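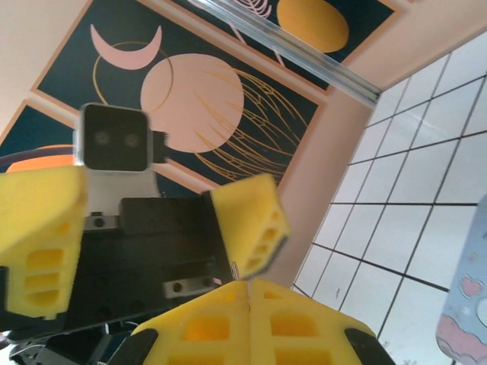
Skornitz, Monday, May 20, 2019

Drernari Two-Arm Gripper Trial: data card and README

Summary

Drernari is a set of 600 episodes recorded on a bench cell with two arms. It was made to compare three controller profiles for the same gripper. The arms, fingers and cameras stay the same across all episodes. Only the profile loaded on the gripper controller changes.

The set was recorded by the bench group at Mac Mathúna in Skornitz during April. Shahab Pakzad set up the cell and wrote the recorder. Sepehr Kiani ran the episodes and did the labeling. Questions about timestamps go to Shahab. Questions about labels go to Sepehr.

Hardware

Both arms sit side by side on one horizontal aluminum rail at the near edge of the work floor. Each ends in a gripper with yellow fingers. The finger bodies have rectangular pockets in the faces to cut weight, and the tips carry black pads. The finger design was frozen before recording began and is not part of the comparison.

Each gripper carries a stereo camera module on a white bracket. The bracket bolts to the gripper body, so the camera moves with the wrist and keeps its view of its own fingertips. A third camera is fixed and covers the floor and both arms. It is the reference view for labeling.

The work floor is a grid of square white tiles. The grid is useful as a rough scale but has not been surveyed, and no tile size is given in the metadata on purpose. Do not derive metric distances from it. The walls of the enclosure are decorated panels with circles, leaves and thin line work on a dark ground. We left them in place for the trial. Feature trackers find plenty to hold on to there, and a model trained only on this set may lean on the walls more than on the object.

Cable routing

Lavender cables run in loops over both arms. Slack is set by hand at the start of each session. If the loop is short, the wrist pulls at full reach and the joint log shows a small offset on the last axis. If it is long, the cable can swing into the fixed view. Sessions with a visible cable swing carry the flag cable_in_view. The flag says nothing about whether the cable hid the object.

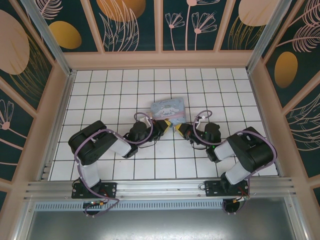
Task

The arms start apart and close in on an object near the center of the floor. One arm is named as lead in the episode header. The lead grasps and lifts, then offers the object to the other arm, which takes it and puts it down. The object used most often is a small light blue box with a printed cartoon puppy and a pink band. The print makes box orientation easy to read in the fixed view, and labelers used it for the yaw field.

An episode ends when the box is back on the tiles and both grippers are open, or when the operator presses stop. Stopped episodes are kept.

Controller profiles

P1 is position only. The controller drives the fingers to a target opening and holds there. It is the profile the grippers shipped with.

P2 is position with a current limit. Closing stops when the motor current stays above the limit for a set time. The limit is stored in the episode header.

P3 is the Lullov profile. It closes at a fixed speed until contact, then switches to a current target. The switch event is logged with its own timestamp.

The profile was drawn at random before each episode. The operator could not see which profile was loaded. On the bench P3 could often be guessed from the sound of the switch, so treat the blinding as partial.

Files

Each episode is one folder:

header.json — profile, lead arm, object, operator, flags
joints.csv — positions, velocities and currents for both arms
grip.csv — finger opening, motor current, controller state
wrist_a, wrist_b — stereo frames from the wrist modules
fixed — frames from the fixed camera
labels.json — outcome, yaw, contact times

All streams share the recorder clock. Wrist frames are stamped on arrival, not on exposure, and the delay was not measured. For contact timing use grip.csv and treat the frames as supporting evidence. 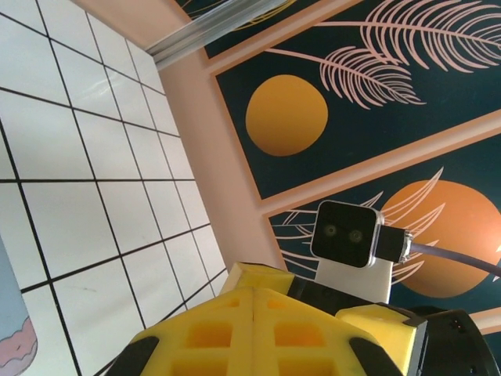

Reading time for the remaining notes: 3 minutes

Notes on the wrist views

Wrist frames are stored as they come off the module. They are not rotated to match gravity. With the wrist rolled, the tile grid and the wall panels come out at a steep angle, and the other arm's gripper may enter from any side. Augmentation that assumes an upright horizon will do more harm than good.

The fingers of the carrying gripper are in view at the bottom. A mask for them is supplied with each wrist stream. The mask was drawn with the fingers closed and does not follow them as they open. During a handover the other gripper can fill much of the view. Its fingers look the same as the ones being masked, and color thresholding will pick up both sets.

Fast finger motion blurs. We did not remove blurred frames.

Labels

Outcome has four values: complete, dropped, no_grasp and stopped. "Dropped" covers any loss of the box after lift, including losses during the handover. Sepehr labeled every episode from the fixed view, then checked handovers against the wrist streams. There was no second labeler, so there is no agreement figure to report.

Known problems

The controller state column in grip.csv can lag one row behind the opening column under P2. A patch script is in tools/.

Left and right calibration files for wrist_b were swapped in the first release. Check that your copy has the file calib_rev at the top level.

Pad wear was not logged. The pads were changed once, between sessions, and the header field pads records old or new.

Intended use

Comparing grip controllers on a handover task, and testing grasp detectors on wrist stereo. The set is too narrow in objects and background to support claims about general grasping.

Changes should be sent as a patch against labels.json, one episode per patch, with the frame number in the message.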